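分类：居家好物 > 桌面与家具 | 标签：升降桌 小户型 长期使用

用了大半年才来写这篇，主要是去年七月刚装好那会儿太兴奋了，写出来肯定全是好话。现在新鲜劲过了，可以好好聊聊这张 Budholm 的升降桌。

先说背景。我在家做翻译，一天坐七八个小时是常事，之前用的是结婚时买的餐桌，高度不对，胳膊一直架着，写到下午肩膀就硬得像块砖。跟我一起接稿的同行 Domnica Lazăr 早两年就换了升降桌，我去她家吃饭的时候站在她桌子前面敲了几行字，回来就开始看了（她那张是 Vũ 的，贵得我当场把网页关掉）。

看了一圈，最后在 Budholm 和 Tirham 之间纠结。Tirham 便宜一些，可是桌面只有深胡桃色，我那个房间朝北，本来就暗，再摆一大块深色的进去，冬天下午三点就得开灯。Budholm 有浅灰白色可选，桌板和桌架分开卖，桌架 924 块，桌板另算。我下单那天没有活动，后来看到有人蹲到了满减，心里酸了一下，算了！

安装。两个箱子，桌架那箱特别沉，快递小哥放在楼道口就走了，我是一点一点推进电梯的。说明书只有图，没有字，螺丝倒是分袋装好还标了号，这点要表扬。我一个人装，从吃完午饭装到天黑，其中有一大半时间花在横梁上，因为第一次我把左右装反了，拆了重来。各位装之前先看横梁上那个小箭头，箭头朝外，别学我。翻桌子那一步最好两个人，我是硬等到我先生下班才翻过来的。

升降本身我很满意。单电机，速度谈不上快，声音像隔壁房间有人在开抽屉，半夜用也没吵醒过人。控制器有三个记忆位，我坐着打字的高度存第一个，站着存第二个，第三个给我女儿画画用。她特别喜欢按那个键，刚装好那几天桌子一天要上上下下好多回，我都担心电机给她玩坏了，到现在倒也没事。遇到阻力会回退，我的转椅扶手被它顶过一次，它自己就缩回去了，扶手上留了一道印子。

稳不稳呢？坐姿的高度很稳，站姿就有一点晃，前后方向比左右明显。我打字重，显示器又是装在支架上的，站着赶稿的时候能看到屏幕轻轻在点头。刚开始很介意，后来把显示器支架往桌子中间的位置挪了挪，好多了。如果你个子高，桌子要升到很上面，建议一定去实体店站着按一按再决定。

再说我选的桌板，这是留言里问得最多的。浅色板我选的时候家里人全反对，说不耐脏。用下来嘛，咖啡渍当天擦掉就没痕迹，隔夜的要用湿布捂一会儿。最难搞的是圆珠笔印，女儿画的一条小鱼到现在还隐约在右手边，我也懒得弄了，看久了挺可爱的。边缘封得还行，只有后面走线孔那一圈有点毛，我拿细砂纸磨了两下。
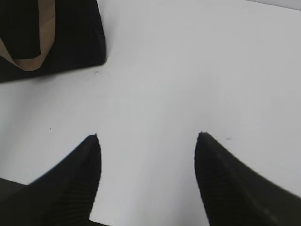
浅色光面，灰白调，黑色的东西放上去对比很强。

颜色这件事还要多讲一句。网店页面上看是偏暖的白，我收到的偏冷，带一点灰，跟我家的暖白墙放在一起会觉得墙有点黄。我后来换了个色温低一点的台灯，晚上看就协调了。介意的朋友可以先找客服要色卡，我当时不知道可以要，是后来给我妈买柜子的时候客服主动寄的。

配件方面，同一家的理线槽我不推荐，卖 53 块，就是一片折弯的铁皮，口子太浅，插线板塞进去盖不住。我换成了 Flerau 的网兜式的，49 块，夹在桌板后沿，不用打孔，线往里一扔就完事。抽屉我没买，升降桌下面装抽屉，坐着的时候老是磕膝盖，Domnica 就拆掉了她的。

站着办公有没有用？我的肩膀是好了很多，不过我怀疑主要功劳在于桌子终于够低了，胳膊能自然放下来。站着的时间其实没有我想象的那么多，刚开始每天雄心勃勃要站一上午，脚底疼得不行，现在基本是午饭后站一会儿，校对的时候站，翻初稿还是坐着。买了块厚地垫以后舒服些，但地垫会挡椅子轮子，来回踢来踢去也挺烦的。

售后找过一次。冬天的时候控制器有天突然不显示了，按什么都没反应，我打了电话，客服让我拔电源，等一会儿再插，然后长按下降键到底重置。照做就好了，之后没再出现。电话等了 27 分钟才有人接，接通以后态度倒很好。

要不要买：房间不大、想要浅色、预算又卡在中间的，我觉得可以闭眼看看这款。要求站姿纹丝不动的，加点钱上双电机吧。我自己是打算再用几年的，下一步想把那把被顶过的转椅换掉，有好用的椅子求推荐，扶手能调低的优先！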